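Zelgate Local History Forum > Photographs and Film > The Drullmont tram negatives

TuoiChau
Posts: 500

Evening all! Kamarul and I finally got the first box of Drullmont tramway negatives out of the tin trunk and onto the light table, and they are wonderful. 59 negatives in this box, nearly all in their paper sleeves, with pencil notes in a hand I can mostly read. There's the depot with the doors open, the turn at Kaltano Street before the bank was built, a Sunday school outing with every single child squinting, and one of a conductor holding a goose (no note on that one, sadly).

I'll put up the low-resolution scans as I do them. What I'd love is help with dates. The sleeves give the place and sometimes the weather, but hardly ever a year. 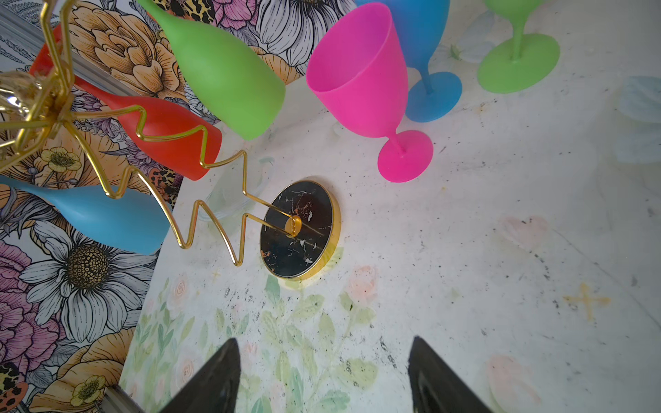 Last edited by TuoiChau, Wednesday, 9.42 pm

Starting with the one I'm keenest on, sleeve 8, "Top of Kaltano St, drizzle". You can make out the awning of Huỳnh's the draper, and behind it a wall with half a painted advert for boot polish. The tram is an open-topper, number 30. If the awning is up then the shop had opened, and my gran always said Huỳnh's opened the summer her brother was born, so that's 1911. I'm going with 1912 for the picture. Shout if you disagree!

---

TriTon_Zelgate

Oh these are marvellous, thank you both. I've walked past that corner all my life and never knew there was a wall there.

I do disagree though, sorry! Car 30 can't be open-topped in 1912. My grandad's depot notebook has 30 going in for a top cover in the winter of 1909 and it never came off again. So the picture has to be earlier than that, and the awning must belong to whoever had the shop before.

---

DiepD

Trí, are you certain that's the same 30? The Drullmont cars were renumbered when the two companies merged and there were two 30s in the space of a few years. Drove me up the wall when I was doing the depot staff list. The older one was sold to a farmer out past the reservoir and ended up with hens in it.

Also, the awning says Huỳnh on it. I've had the scan up as big as it will go and that is an H and a U with something over the next letter. A previous tenant with the same first two letters seems a stretch to me.

---

TriTon_Zelgate

I'd forgotten the renumbering, fair point. The notebook doesn't say which 30. It does say "lamp bracket bent again", so if anybody can find a bent lamp bracket I shall be very happy. 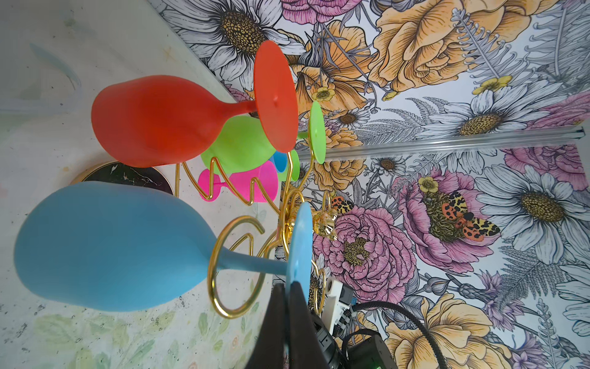 I still think the street looks too early for 1912, mind you. No poles on the left-hand side at all, and the telephone exchange was up and running at the bottom of the hill by then. Would they really have left the top end of Kaltano Street without a line? The doctor lived up there!

---

KamarulLau

The doctor had his line brought in from the back lane. It's in the rates correspondence, a long grumpy letter from him about a pole in his rhubarb. I can copy it out if people want it. It's a cracking read.

On the negatives themselves, a quick word for those asking by message. They're glass, not film, up to the last few in the box. The emulsion is lifting at the corners on a handful of them, so those are going flat in new four-flap folders and I'm leaving them alone until I've spoken to the county conservator. The rest are sound. Tươi is scanning both the plate and the sleeve, front and back, and I think that's right even though it takes twice as long.

---

CucThai

Does it need to take twice as long? I'm all for doing this properly, but we've got two more boxes in that trunk and I'd sooner see every picture at a decent size than a third of them with beautiful scans of brown paper. Type the notes up and move on, I say.

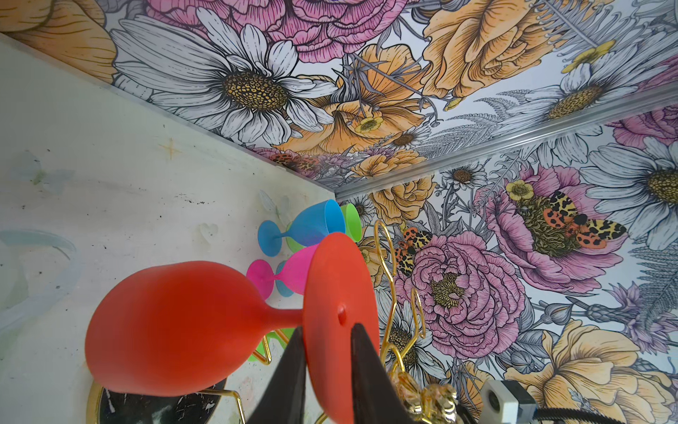
Red, blue and green glasses

I've spent this evening on the Sunday school one and I'm fairly sure the tall girl at the back is my great-aunt Cúc, who I'm named after. Same chin! We have one other picture of her at that age and it's been folded in four, so you can imagine the noise I made.

---

TuoiChau

Cúc, that's fantastic!! I'll do you a proper big scan of that corner.

I'm going to stick up for the brown paper, though. The pencil on sleeve 8 has been rubbed out and written over, and I only saw it once I'd pushed the contrast right up. Under "drizzle" there's another word, and I think it's "strike". If that's the tram strike then neither of us is right, Trí, and it's 1911 after all, in the September, with the volunteers driving. Have a look at the driver: he's got a bowler hat on. None of the regular men would have turned up in that.

---

TriTon_Zelgate

A bowler! I looked straight past him hunting for brackets. Right, I'm wavering. It would explain the crowd outside the draper's as well, they're all facing the tram and hardly anybody is getting on.

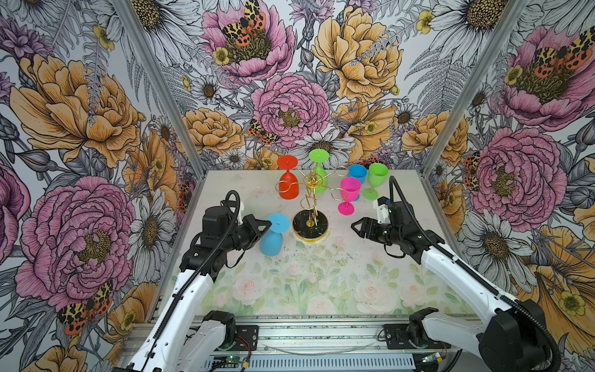 What I'd want before we write 1911 on the folder is the Zelgate newspaper for that month. The library has it on microfilm, and the reader by the window works if you hold the left-hand knob down. I can go in one morning and read through the strike reports. If there's any mention of 30 being out that day, I'll buy Tươi a cake.

---

DiepD

Coffee and walnut, please, and I'd like it noted that I was right about the awning.

I'll dig out the staff list tonight and see who was off. And can we have the goose next? I've got a theory about the goose.

---

CucThai

Still think you should type up the sleeves. But yes, goose please.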